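Puffer jacket

A puffer jacket (also called a quilted jacket, and in my house just "the puffy") is a padded coat made by stitching a light outer fabric to a lining, with something fluffy trapped in between. The stitching makes the puffs. Makers call them baffles, and they keep the filling from sliding down to your hips and leaving your shoulders cold.

Filling

There are two main families, down and synthetic. Down is the soft underlayer from ducks and geese, and it packs smaller than anything else I own. Synthetic filling is usually polyester, a bit bulkier, but it copes far better with rain. I wear synthetic most of the winter and save the down for dry days - my friend Bhavana Salian does exactly the reverse and we have never settled it!

Quilting patterns

Horizontal tubes are the classic look. You'll also see diamonds, chevrons, and rectangular panels, which I like best on a shorter jacket. Sewn-through quilting means the outer and the lining are stitched directly together, so you lose a little warmth along every seam. Box construction puts small walls of fabric between the layers instead, and that's what you find in the really heavy coats.

Cuffs and hems

Elastic cuffs are gathered so they hug the wrist and keep the wind out. Look here first on a secondhand jacket (tired elastic is fixable, but fiddly). Hems may have elastic too, or a drawcord, or nothing at all.

Folding and storing

I fold mine on the bed, where there's room to spread the thing out. Zip it up, lay it face down, bring the sleeves across the back, then fold the bottom up toward the collar and press gently so the air sighs out. A loose bundle is fine. For travel you can roll it tight and stuff it in its sack, but for the summer please don't - filling kept squashed for months gets lazy about springing back. Mine go on the closet shelf in April, on top of the sweaters, with nothing heavy over them.

Washing

Read the label first. Most take a gentle cycle with a small amount of mild detergent and no fabric softener. Dry on low, with two or three clean tennis balls in the drum to break up the clumps, and expect it to take ages. Down will feel dry on the outside long before the middle is done, so pinch the puffs and run it again if you feel lumps. 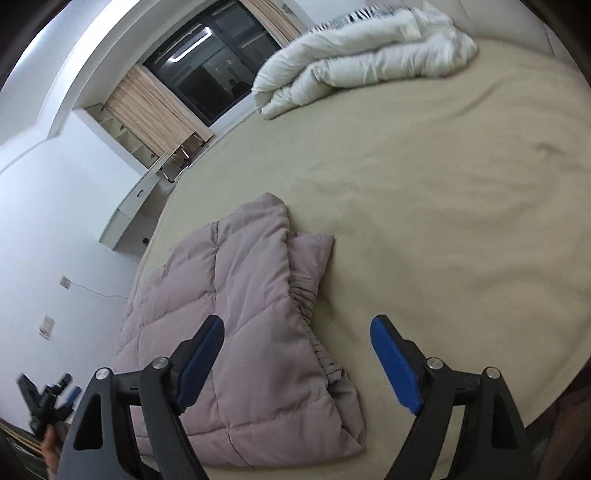 By Lacey Wainwright | Clothing and Closets

I've kept this entry to everyday jackets. Ski shells and expedition parkas have their own pages, and the one on duvets covers down in much more detail, including how it's graded.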